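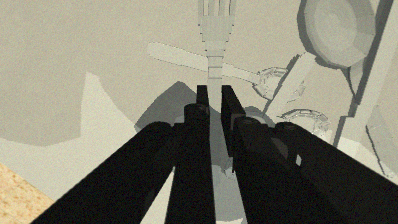

Wrist view in sim, fingers lined up on the fork. Mixed utensils, two glass dishes to the right.

Thread: House rules for scoring cluttered utensil picks
Board: Simulation and Test Practice

benchrat_12
Posted 26 September 2021

I'm writing the scoring rules for our tableware picking task and want opinions before they get locked. Setup is a simulated two-finger gripper working over a cluttered pile of kitchen utensils. The wrist view at the top is typical of what we get just in front of a pick.

Our current draft, which we call the Ene sheet:

1. The target is named before the episode starts and can't be changed.
2. A pick counts when the target is clear of the surface and held for 2 seconds.
3. Any contact with glass by any part of the gripper fails the episode.
4. Moving other utensils is allowed.
5. Each policy gets 900 episodes with fixed seeds. All of them are reported.

Rule 3 is where we can't agree. Half of my group thinks it's too strict for clutter like this.

tolerance_stack

Rule 3 is too strict as written. Look at your own view. The top of the outer link on the right sits just below the lower glass dish in the frame, and from the wrist camera you can't judge the clearance. A light brush from a link is a different event from closing the fingers on a rim. If both score zero, you lose the information about which one happened.

We use a force limit on glass. Under the limit, it's logged as a touch. Over it, the episode fails.

mara_sim

Disagree with tolerance_stack. Contact forces in most rigid body sims are not good enough to hang a pass/fail line on. Change the time step and your force peak changes with it. A yes/no contact flag is crude, but two labs can get the same answer from it.

If you want the detail, log the force in a separate column and leave it out of the score.

tolerance_stack

Contact flags depend on the time step too. And on the collision mesh. Those glass rims look faceted, so whatever you are colliding against may not be a smooth dish either.

mara_sim

True, but the flag changes a lot less than the peak does. We ran the same 601 seeds at two time steps for the Garkley task. The flags matched on all but 12. The peak forces were all over the place.

quietgripper

Different problem. Rule 4 is too loose. There's a flat utensil lying across the neck of that fork, a knife or a spatula, I can't tell from this angle. Lift the fork and it could get dragged or flipped toward the glass. Under the draft, the gripper could fling it into a dish and still score a clean pick, because the gripper itself never touched glass.

I'd reword rule 3 to cover glass being moved by anything. Measure how far the dish moved from its start pose, set a limit, done. That also gets you out of the force argument.

benchrat_12

That's a good catch. We do store start and end poses for every object, so displacement is easy to add. What limit are people using?

quietgripper

We use 12 millimeters for glass and no limit for metal. It came from the spacing of our real rack, so don't copy it without checking your own layout.

old_fixture_guy

I come from the hardware side, so weigh this accordingly. On a real line the rule for glass is that you stay out of it. You plan the approach so the links have room, and if they don't have room, you pick something else first. Your rule 1 forbids that. The target is fixed, so the policy is pushed to go in regardless.

I would add a "declined" outcome. The policy can say the target is not safely reachable, and this is scored separately from a failure.

mara_sim

Then you get policies that decline everything difficult and report a lovely success rate on the rest.

old_fixture_guy

Only if you let them report it that way. Publish picks, fails and declines as three numbers out of 900. Anyone can see what was skipped. I'd rather read that than a single percentage.

mara_sim

Fine with three numbers. I still want success computed over all episodes, declines included.

farside_lens

Nobody has brought up the camera yet. What does the policy see? In your wrist view the gripper covers the lower half of the image, and the flat utensil is nearly the same gray as the surface under it. If the policy runs on this view only, I'd expect trouble with that piece, and it should be stated in the report. If there's an overhead view too, say so. I've seen results from the Nekholm set compared side by side where one team used wrist only and the other had a second camera. Useless comparison.

Also write down whether shadows are on. The gripper is throwing one on the surface just left of the fork, and a policy trained without shadows will see something new there.

benchrat_12

Wrist plus overhead in our case, shadows on for both training and test. I'll put both on the sheet as required fields.

tolerance_stack

I can live with displacement for glass as long as touches are logged. Please also state where on the fork a grasp is allowed. Fingers around the handle and fingers jammed in the tines both pass rule 2 today. For dish rack work I'd only accept the handle.

quietgripper

Not sure I agree on that. If the task is only to clear the table, a tine grasp is ugly but it works. Make it a tag on the episode and leave it out of the pass rule.

benchrat_12

Going with the tag for now. Revised draft:

1. Target named before the start. The policy may decline, and declines are reported.
2. Clear of the surface and held for 2 seconds. Grasp location tagged as handle, neck or tines.
3. Glass displacement over the limit fails the episode, whatever caused it. Gripper touches on glass are logged with force, not scored.
4. Other utensils may be moved.
5. 900 episodes, fixed seeds, all reported. Success is over the full 900.
6. Cameras, shadows, time step and collision mesh source stated on the sheet.

I still need to set the displacement limit. I'll measure the gaps in our Flakell layouts and post the numbers in this thread.

old_fixture_guy

Measure the links as well as the fingers. The links are the wide part.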